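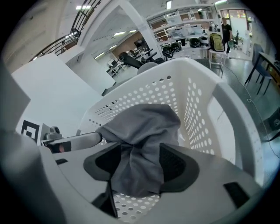 How do I work out the floor area of a flat before I list it to let?

Measure each room wall to wall at floor level, multiply length by width, and add the results, leaving out any part where the ceiling is too low to stand under.

Measuring a flat for a letting advert

The method below suits a flat on one level with mostly square corners. You need a laser measure or a steel tape, a pencil and squared paper.

1. Sketch the plan first. Walk through the flat and draw every room in its rough position, with doors and windows marked. Leave space inside each outline for two figures.

2. Measure from plaster to plaster, not from the skirting board. Skirting on both sides can take several centimetres off a small room. Write everything in centimetres and convert at the end.

3. Split odd shapes. An L-shaped living room becomes two rectangles. Draw the dividing line on the sketch so that the overlap is not counted twice.

4. Treat alcoves and bays as separate rectangles. Fitted cupboards that reach the floor are included. Chimney breasts are taken off.

5. Add the hall. It is often forgotten, and in older conversions it can be larger than the bathroom.

Worked example

The second bedroom at Brunner Court measures 513 cm by 300 cm. Divide each by 100 and multiply: 5.13 x 3 = 15.39 square metres. Round once, on the final total for the flat - rounding room by room lets the error build up.

Checking the result

Measure one long run straight through, such as front wall to back wall, and compare it with the rooms along that line plus the thickness of the walls between them. In the same flat the run was 867 cm. If the two differ by more than 3 cm, measure again.

What to put in the advert

Give the total in square metres, then room sizes at their widest points. State whether a balcony or store is included. Keep the sketch with the tenancy papers, as a tenant may ask how the figure was reached.

Page checked by Roy Greenwood, 24/09/2021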